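Svend Ragnarsson had been mayor of Toft for two terms, and in that time he had opened one thing, a drinking fountain. So when Ustyna offered to leave the town her late husband's accordion, he wrote a speech.

"It's worth 400 dollars," she said. "Less if you play it."

He practised the speech on Kirsten, who was doing her nails in the council office.

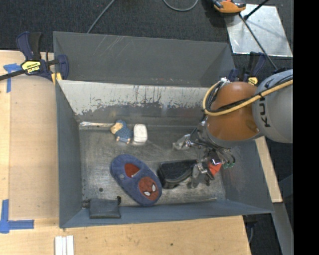 "You say 'honour' a lot," said Kirsten.

"It's an honour."

"It's missing 2 keys, Svend."

He crossed out one honour, then put it back - the paragraph limped without it. In July he gave the whole thing to Ustyna, a dog and the drinking fountain. The dog stayed to the end.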